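Kelelberg College Forums > Student Projects > Automation Club

Topic: Dikdale project, memory and processor handling

N_Aaltonen (project supervisor)
27 May 2019
Members are asked to read this notice before booking bench time. The Dikdale project concerns the servicing of desktop computers by a robot arm, and this term's task is limited to the processor socket and the memory slots. Each team will be allotted 60 minutes.

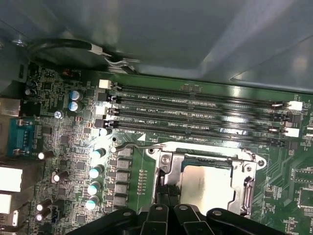 Teams must submit their approach path in writing beforehand. The path should state the height at which the gripper slows down and the point at which the operator may stop the run. Late submissions will be moved to the end of the list.

fang_44
May I register an objection? Our team believes that the memory should come first and the processor second. A fault at the socket ends the session, whereas a badly seated module can simply be tried again.

N_Aaltonen (project supervisor)
The point is noted. The order was agreed in May and carries 80 marks in total, with the larger share given to the socket. 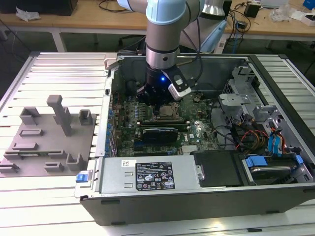
I would add that teams may exchange the two tasks by mutual consent – but only if both operators sign the sheet before the arm is powered.

satico
I must disagree with the previous poster from Fang. Our own log holds 434 trial approaches in simulation, and the memory slots gave us far more trouble than the socket did. The lever is the difficult part, and it deserves the early minutes while the operator is fresh.

fang_44
Simulation does not bend pins. We shall ask for the exchange.

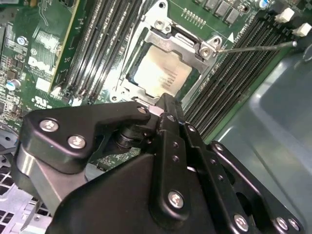 Ayane Takeda: Would the supervisor please confirm whether the wrist view may be used throughout the run, or only for the final approach? The rules mention both.

N_Aaltonen (project supervisor)
Throughout. The second paragraph of the rules will be corrected.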